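Cable and Accessories Bench Assistant (part-time)

Wendora Equipment Library, Jondham
Hours: 20 a week, spread over four mornings
Contract: permanent, after a trial period
Reports to: Bench Lead
Apply by: 20th October

Do you wind up other people's extension cords without being asked? Do you own more than one label maker? We would love to hear from you!

Wendora lends out audio, video, lighting and office equipment to schools, small theaters, choirs, clubs and anyone else in the Jondham area with a library account. People come to us for the microphones and the projectors, but what goes out of the door most often is cable. Charging cables, power leads, display cables, instrument cables, and a whole family of adapters that only make sense to the people who need them. Every one of them comes back to us in some kind of state, and somebody has to untangle it, check it, coil it, label it and put it where the next person can find it. We are looking for that somebody.

We moved into our rooms on Bosman Street last January, and for the first time we have proper work surfaces and enough light to see what we're doing. The backlog came with us. This job is partly about getting through it and partly about keeping up with what comes in each week, and we think it's one of the nicest jobs in the building (the present Bench Lead started in this post and still takes a tray of tangles when the paperwork gets too much).

What the job is

You will spend most of your morning at the bench. A returned kit arrives in its tote with a checkout slip. You take everything out, match it against the slip, and look closely at each cable from one plug to the other: pins, strain relief, jacket or braid, any kinks, any spots where tape has left glue behind. Then it gets wiped down, tested if it's a type we test, coiled, tied and put back.

Small things take up more of the day than you might expect. Dust caps go missing. Ties get swapped for rubber bands, which go sticky and have to be peeled off. A school once sent back a box in which every single cable had been knotted in the middle to make it shorter, and it took two of us until lunch to undo them. If that sounds like a good morning to you – and to us it really was – keep reading.

On a typical week you will:

Unpack and check in returned kits, and note anything missing or swapped
Coil cables using the over-under method for long audio and video runs, and a plain loose loop for short charging and data cables
Clean connectors and jackets with the right cloth for the material
Run the continuity tester on audio cables and record the result on the card
Sort, bag and label adapters
Pull anything doubtful and put it in the red tray for the Bench Lead
Refill the tie drawer, the label stock and the dust cap jars
Help at the collection desk for the last half hour before closing if there's a line

You won't be asked to open up or repair anything connected to household power. That goes to an outside electrician. Soldering on low-voltage audio cables is something we teach later on if you'd like to learn it, and it's completely fine if you wouldn't.

The Ekdale shelves

Alongside the weekly returns, there is a project with your name on it. Earlier this year we took in the stock of the old Ekdale lending room, which arrived as a wall of cartons with very little written on the outside. We have logged 242 cables from it so far and there are plenty of cartons to go. Some of it is excellent stuff. Some of it is older than most of our staff, and the connectors will send you to the reference binder.

The Ekdale cables are a pleasure to work on for anyone who likes variety. You'll meet rubber, vinyl, cloth and braid, sometimes in the same carton, and each behaves differently in the hand. Braided sleeves in particular reward patience: they hold on to the shape they've been stored in and they don't like being pulled tight. We let them settle into loops of their own size and tie them once, near the plug. Color helps too. A cable with a pattern on it is quick to find again, and borrowers remember it ("the one with the zigzags, please"), so we write the color and the weave on the card as well as the length and the plug type.

By the end of the project every Ekdale item should have a card, a tie, a bag or hook, and a place. You would have a real say in how those shelves are laid out. We have opinions about sorting by length first and plug second, but we have been wrong about shelving before and we're happy to be talked around.

How we work at the bench

The work happens on pale butcher-block tabletops under bright ceiling lights. The wood is kind to connectors, and a dark cable shows up well against it. We keep one cable or one kit on your part of the surface at a time and park the rest in trays, so nothing wanders into the wrong tote. Drinks live on the windowsill. There's music most mornings, at a level where people can still talk, and whoever gets in first picks it.

Our catalog has a line for each item with its braid, color and plug ends, and a typical entry reads: braided, teal and black chevron, black plug, coiled loose.

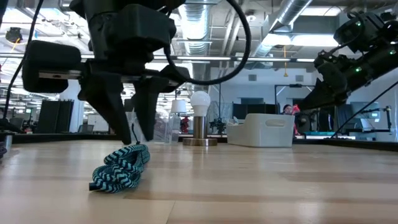 Who we're looking for

You don't need a background in audio, electronics or library work. Several of us came from somewhere else entirely – a bakery, a fabric store, a post office sorting room – and what we had in common was that we enjoyed handling things carefully and putting them back right.

We'd like you to have:

Patience with fiddly tasks, and the sort of attention that is still there on the fourth tote
Comfortable use of your hands for gripping, twisting and tying, with or without aids or adapted tools
Clear handwriting, or a willingness to use the label printer for everything
Basic computer skills for the catalog
A friendly way with borrowers, including the ones who are worried they've broken something

It would be nice, though it is by no means essential, if you also had:

Some experience backstage, in a school AV closet, in a band, on a boat, or anywhere else that rope or cable gets coiled every day
An eye for connector types
A second language that you're happy to use at the desk

Most of the bench can be worked sitting or standing. We have adjustable stools, a magnifier on an arm, and lighter totes for people who'd rather not lift the large ones. The Bosman Street entrance is step-free. If something else would make the job work for you, tell us at any stage and we'll talk it through.

Training

Your first two weeks are spent side by side with the Bench Lead. You'll learn the over-under coil (it feels backward for a day and then it suddenly doesn't), the tester, the card system and the catalog. After that you get your own trays. We keep a practice box of 10 retired cables of different thicknesses, and you're welcome to take it home if you like to practice in front of the TV. People do!

There are 53 connector types in our reference binder. You are not expected to memorize them. You'll know the common ones before you notice, and the binder is always on the shelf for the odd ones. If you find something that isn't in it, you get to write the page.

Pay, hours and the rest

The post is paid by the hour on the library's Grade B scale, with paid holidays and sick leave in proportion to your hours. Mornings run from 8:30 to 1:30. We agree on which four mornings with you at the start and then keep them steady, with swaps by arrangement. During the school play season it gets very busy, and extra hours are offered to whoever wants them.

You'd also get a free Wendora account for yourself and one other person in your household, and that covers everything in the catalog, lighting included. There's a bike rack out back and a bus stop across the street.

How to apply

Send us a letter or an email of up to one page. A résumé is welcome but we don't require one. In your letter, please tell us:

Why this kind of work appeals to you
About something you've sorted, mended, tidied or put in order, at work or at home, and how you went about it
Which mornings would suit you, and when you could start

You can drop it in at the Bosman Street desk or use the jobs form on the Wendora site, choosing "Bench Assistant" from the menu. If you'd rather record yourself talking than write, the form takes audio files too, up to five minutes long. Applications should reach us by 20th October.

We'll invite a small group of people in for a paid trial hour at the bench. You'll have a mixed tray to sort, a couple of tangles and a chat with two of the team over coffee. We don't time you. We're interested in how you go about it and what you do when a plug turns up that you've never seen before (asking is a perfectly good answer). Everyone who comes to a trial will hear from us either way, with a few lines of feedback if they'd like them.

Questions before you apply

Please ask! The bench phone is answered in the mornings, and the desk will pass on messages in the afternoon. You're also very welcome to stop by and see the room. Tell the desk you've come about the bench job and someone will show you the trays, the tie drawer and as many of the Ekdale cartons as you can stand. Bring along any cable you've been wondering about and we'll look it up in the binder with you.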